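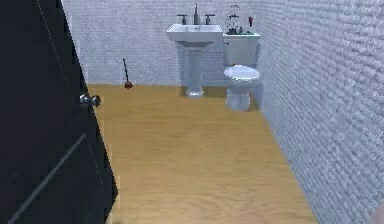 The bathroom of the practice house, with the door partly open, in the simulator built by students of the Nendlow robotics club.

Nendlow Students Open Their Simulated House to Other School Robotics Teams

NENDLOW, September 2022 - The robotics club at Nendlow High School is pleased to share Bakeo, a simulated house that its members put together over the past school year, and to invite other school teams to come and use it with them in the months ahead.

The project began with a fairly ordinary wish. The club owns one small wheeled robot, everybody wants a turn with it, and there are only so many hours after school. A house on the computer, with rooms and doors and furniture to steer around, seemed like a good way to let more students write and try out their own code, and so a team of four set to work on one.

"We thought we would have it done by winter break, and I still laugh when I think of that," said Ruth Espinoza, the club's faculty advisor. "The students kept finding things they wanted to make better. They spent a whole month on doors, and I have never heard teenagers talk with so much feeling about doors."

Doors matter a good deal to a robot, which has to work out how wide an opening is and what may be standing on the other side of it. In the bathroom, a plunger stands on the floor just past the edge of the door, near the back wall, with the sink and the toilet farther along. The bedroom sets a different sort of problem, with a bed taking up a good share of the room and bedding that hangs a little over the side.

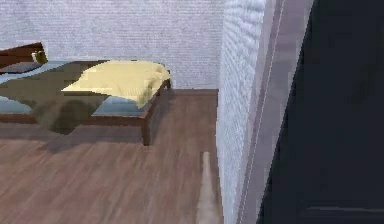

The Bakeo bedroom, with its green blanket and a folded yellow one at the foot of the bed.

Over the year the club logged 901 practice runs in the house, and 68 students from all grades tried at least one, including quite a few who had never written a line of code before they walked in.

Cledwyn Trevor, a senior who led the modeling work, said he learned most from the students who came in new. "They would ask why the robot couldn't just go around something, and then we'd all sit down and try to write out what 'around' means," he said. "That could take up an entire afternoon, and it was a really nice way to spend one."

The club is grateful to Honkanen, the family-owned computer shop on Main Street, for the loan of two desktop machines, and to the many parents who brought supper on the late evenings.

Visiting teams are welcome to sign up for a practice session through the Nendlow High School front office. An open house for families and neighbors will follow in November in Room 252, with students on hand to help guests of any age drive through the rooms.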